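Pre-run checklist, Skanitis arm cell, tabletop pick and place
With my comments, because the bare list was making everybody ask me the same stuff

I've been running the wrist-camera study since November and I've filled in this form so many times I could do it asleep (I don't, Indira, I promise). The tick boxes are the official part. The chatter under them is me.

PART 1. POWER AND PEOPLE

1.1 E-stop pressed and released, arm drops out and comes back. OK
Press it for real. Looking at it doesn't count! I do mine with the arm parked high, so there's nothing under the fingers if it sags a little.

1.2 Floor tape clear, stools pushed back. OK
One stool was inside the tape. Moved it.

1.3 Second person in the room knows a run is starting. OK
Thirumalai Achari was at the next bench. Say it out loud and wait for an answer, headphones are a thing.

1.4 Speed limit set to the low profile. OK
The Halov controller forgets this setting after a restart, so check it every single time. I've been caught once and that was plenty.

PART 2. GRIPPER AND CABLES

2.1 Finger plates tight, no play at the pins. OK
Wiggle each finger with the power off. The right one had a tiny bit of give last month and I snugged it up. Fine now.

2.2 Camera cable has slack through full wrist rotation. OK, see comment
It's fine up to the joint limits we use. I'd still like a clip on it. A loop that hangs low can snag a rim when the hand comes down at an angle, and then you're pulling on the connector. Clip requested, low priority.

2.3 Wrist camera lens wiped, focus ring taped. OK
Use the cloth in the drawer, please, your sleeve has lint on it.

PART 3. TABLE AND OBJECTS

3.1 Table surface clean and evenly lit. COMMENT
The white top washes out under the overhead lights. It doesn't stop a run, but write the lamp setting in the log so we can match it later.

3.2 Objects within reach, nothing hanging over the table edge. OK

3.3 Layout scrambled between episodes. OK
This one is the whole point of the study, so I get fussy about it. Our first batch was 486 episodes with every object in the same tidy spots, and the policy learned the spots. Move the bowl by a hand's width and the arm went confidently to where the bowl used to be. So now we crowd things and let them overlap: a bright green cube off to one side, the yellow bowl partly covered by something black and round, small pieces down in the corner.
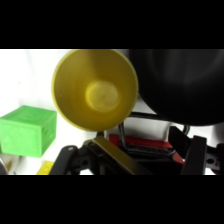

Does the arm have to be homed again after every scramble?
Only if somebody bumped it or the joint readout disagrees with the saved pose. Otherwise go straight to the next episode and leave the homing for the start of the session.

3.4 Hands out before you hit record. OK
Sounds obvious. Then you're 32 episodes in, you're bored, and you reach over to nudge one cube. Hit pause first.

PART 4. RECORDING

4.1 Disk space checked. OK
Plenty left on the Zedus drive.

4.2 Wrist stream and joint log start together. FAIL, then OK
The joint log started late on the first try. Restarted the logger and it lined up. If it happens to you, throw out the test episode and write it down here, even if it fixes itself. Indira Sundaram is collecting these to see if there's a pattern, and a fault that's missing from the form is no use to her.

4.3 Episode labels match the task card. OK
We use "bowl," "cube" and "other." Please don't invent new labels halfway through a session (you know who you are).

PART 5. WHERE THE RESULTS STAND

Not really a checklist item, but people keep reading this page to find out, so fine. With the scrambled set we're at 543 episodes. On the 13 held-out layouts, the policy trained on tidy tables finished 4 and the one trained on scrambled tables finished 9. Same network, same training time. I'm pretty happy with that! It's a small test though, all on one arm and one table, and I'd like to see it repeated on the Bhat cell before we say much in public.

The misses were mostly late ones. The arm got to the right object, then closed too early. Thirumalai thinks it's a timing offset and I think it's the lighting, so 3.1 and 4.2 both matter more than they look.

OPEN ITEMS
Clip for the camera cable (2.2)
Lamp setting field added to the log (3.1)
Late joint log, first start of the session (4.2)

Cell cleared to run at low speed. Form goes in the blue folder when you're done, and please put the pen back.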